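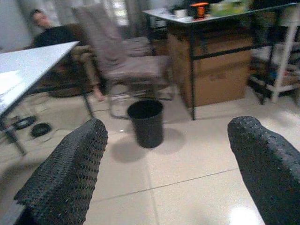

How big should a waste bin be for a small workroom?

For a room with one or two people in it, a bin that you can lift with one hand when full is plenty, and our round Matar in the 8 litre size does very nicely.

We have sold the Matar in black for a good while now and it remains the bin we reach for ourselves. It is a plain open cylinder, a touch wider at the rim than at the base, so a liner folds over the top without slipping down (and paper thrown from a chair has a fair chance of going in!). There is no lid and no pedal, and it wipes clean with a damp cloth. On pale, glossy tiles a black bin stands out well, and you will not be forever catching it with your foot.

Do leave a bit of space between the bin and any cables on the floor. We find just past the end of the table is the best spot – close enough to reach, but out of the way of your knees.

The Skeltadora table

If you are fitting out the whole room, the Skeltadora goes beautifully with it. It has a white top on dark metal legs, 68 cm deep, and we think it is a lovely, calm thing to sit at. The top is smooth and matt, and crumbs and pencil marks show up at once, so it tends to get wiped more often than a dark one would.

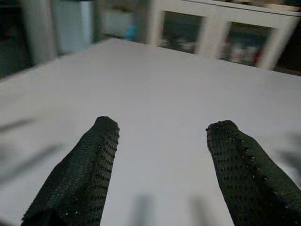 Care and delivery

Use warm water and a drop of washing-up liquid on both pieces, and dry the table with a soft cloth afterwards. Please don't use scouring pads on the top, as they leave shiny patches that are very hard to get out. The bin comes ready to use. The table comes flat with its legs separate, and is much easier to put together with 2 people.

Related items
Cedetti cable tray
Matar bin liners, 8 litre
Skeltadora side table

We use cookies to remember your basket. Accept | Settings

© Curnau 2021 | Contact us | Back to top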